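March 31, 2019

Quiet Sunday in the shop, so I finally got back to the indigo vat and the little linen swatches Noura Saab cut for me in October (bless her, she even labeled them!). I mixed the Tralia powder with warm water and let it sit while I drank my coffee and wrote up last week's madder notes, which were a mess.

Batch 28 went in at noon. I gave each swatch seven minutes under, then a good long airing on the line by the window, and went around again until I ran out of patience. The color is lovely and deep, a little greener than I expected along the selvage, and I do wonder if our tap water has something to do with it. Fadi Obeidat thinks I'm stirring too hard and letting air in, and he may well be right, he usually is about vats. 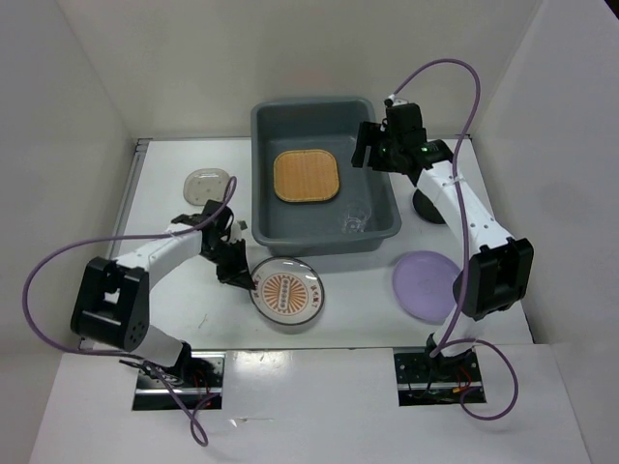

For next time

Try the rainwater. Stir slower, and keep the paddle low. Weigh the powder on the good scale (I used 236 grams today, by the old one, so who knows). Ask Noura for more linen, and pay her for the last lot.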